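# Should a small firm hand over its payroll? Project report

Submitted 2nd April

I picked payroll for this project after a summer spent helping in the back office of a small furniture shop, and I am very glad I did. Before that I thought paying people meant typing a number into a bank page. There is a whole little world behind a payslip — tax codes, pension dates, holiday pay that carries over, sick days that count and sick days that don't — and I found it far more gripping than I expected to.

## The question

I wanted to know at what size a firm gains from passing its payroll to an outside bureau, and what it loses. My starting guess was that cost would decide everything. I was wrong about that, and the reasons take up most of this report.

## The firms

Three firms let me look at how they work. I have used their trading names with permission.

**Kumico** makes lampshades and has five people on the books. The owner does the wages on the kitchen table once a month using a spreadsheet that has been copied forward every year since the firm began.

**Gronditz** is a bakery with ten staff, most of them on shifts that change at short notice. It uses a bureau and has done since last September.

**Zabala** fits kitchens and employs 50 people, counting the apprentices. It has its own payroll clerk and was thinking hard about moving to a bureau when I visited.

The bureau used by Gronditz, and the one Zabala was talking to, is called **Flotovau**. They kindly let me sit in for a day and ask far too many questions.

## How I did it

I kept a diary sheet for each firm over two pay runs. Whoever did the wages wrote down what they were doing and for how long, and also what stopped them. That last column was my tutor's idea and it gave me the best material in the project! People are good at noting the work and bad at noting the waiting.

I then drew a flow chart of each pay run, from the hours coming in to the money going out, and took it back to the firm to be corrected. Every single chart came back with changes. At Zabala the clerk added a whole branch I had missed, to do with fitters who are paid partly by the job.

## What I found

At Kumico the work itself is quick. Nearly all the hours are fixed and the spreadsheet does the sums. What worries the owner is the rules changing without her noticing, and she told me she reads the tax pages late at night before each new tax year. A bureau would take that worry off her, but she would have to pay for it every month, and she likes knowing exactly what each person takes home.

Gronditz was the happiest of the three. The manager used to chase paper timesheets, work out the night rate by hand and then do it all again when somebody swapped a shift. Now she sends one file to Flotovau and checks a draft. She still chases the timesheets. I want to stress that, as the bureau's leaflet gives the feeling that all of it goes away, and the collecting of hours stays firmly with the firm.

Zabala surprised me most. On cost alone the bureau looked like a fair deal. Then I looked at the diary sheet and saw how much of the clerk's day goes on answering questions at the door: why is my overtime short, can my pay go to a new account, what does this code mean. Those questions don't stop when the payslips are made somewhere else. They just go to someone who knows less.

## What I would tell each firm

- Kumico: stay as you are, but have an accountant check the spreadsheet once a year.
- Gronditz: carry on with the bureau and move the timesheets on to a shared form.
- Zabala: keep the clerk, and ask Flotovau for a price on year-end work only.

## What I would do differently

Two pay runs were too few. I missed year end completely, and that is when everyone says the real trouble comes. I would also ask the staff what they think of their payslips, as I only spoke to the people who make them. 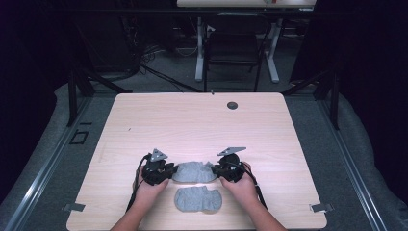
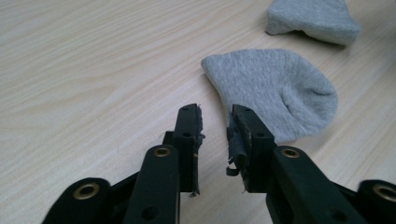
My flow charts need work too. I drew them by hand first and then in a free drawing program, and the two sets use different shapes for the same step. Anyone using the appendix should go by the second set, where a diamond always means a check by a person. The blank diary sheet is in there as well, and Gronditz has asked to keep using it, so I have left them a spare copy with the "what stopped me" column made wider.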